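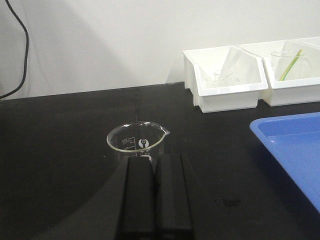
From: Damilola Ogunleye
To: teaching-lab list
Subject: Re: Glassware on the black benches, and where the funnels live

Dear all,

Thank you Keir for the summary. I answer below your points, and I add some things from my own week in the lab.

Keir Geddes wrote:
> I would like us to settle the glassware before the new group starts in
> March. At the moment every bench has its own habit. My proposal is that
> beakers stay on the shelf, funnels go in the white bins at the back of
> the bench, and nothing made of glass stays out overnight.
>
> Also, can we please decide if we keep the Morkar beakers or replace
> them? The printing on the old ones is going, and I have a quote from
> Grurner for 417 including delivery.

On the bins I agree. The open front is good for a funnel, you see it from your chair and you can take it without moving the other bins. But clear glass in a white bin is difficult to see, the stem especially. Last month I put my hand in for a stopper and found a funnel instead. It did not break, but I would like that we keep one bin for funnels only, the first one, and that we put a label on it. I can print the labels.

The same problem exists for a small beaker on the black surface. When it is empty you see mainly the rim and the white numbers. If the numbers are washed away, you see only the rim. For this reason I am in favor of replacing the worn ones, but not all of them. I went through the Morkar box yesterday evening and most are still readable on both sides. The bad ones I put apart, with tape on the box.

About the quote, I asked also Lytvynenko. Their price is lower, but delivery is slow and they sell only full cartons. We do not have a place for a full carton. So I would take Grurner, if Keir can ask them for a smaller set. Does the 417 include the tall form? We do not need the tall form.

One request which is perhaps only mine: please put the beaker down with some space to the edge of the bench, and do not leave it in the middle when you go for lunch. The middle is where people put down their notebooks.

For washing, the Irnier brush is too wide for the small sizes. It scratches near the spout, and I believe this is also what takes away the printing. There is a narrow brush in my drawer, the second from the top. Please use it and return it.

> nothing made of glass stays out overnight

I would write "nothing made of glass stays out overnight without a name and a contents label". Some of us have solutions which must stand until the morning.

If there is no objection I will write the short version and hang it by the sink.

Best regards,
Damilola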